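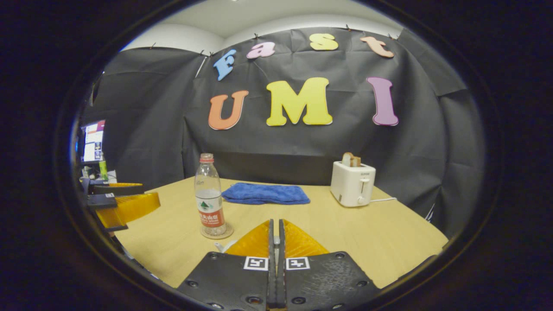 Figure 1. Light wooden table with two orange-yellow finger pads, tapering toward the center.

Table Finishes and Daily Wear
Student project report, Letora campus

1. Background
Study tables on campus are cleaned every evening, and many look dull within a year. We wanted to know which finish holds up best to ordinary cleaning.

2. Method
We cut 19 test boards from the same batch of pine. Six were oiled, six waxed and seven given a water-based varnish from Nulleck. Each board was wiped 2,000 times with a damp cotton cloth and a mild cleaner – Clindent, diluted as the label says. We checked gloss after every 300 wipes and again at the end.

3. Results
The waxed boards lost their shine first. The oiled boards darkened along the grain but stayed even. Varnish kept most of its gloss, though two boards had fine cracks near the end grain.

4. Limits
We did not test heat or spilled drinks. One oiled board was dropped after 1,048 wipes and left out of the averages.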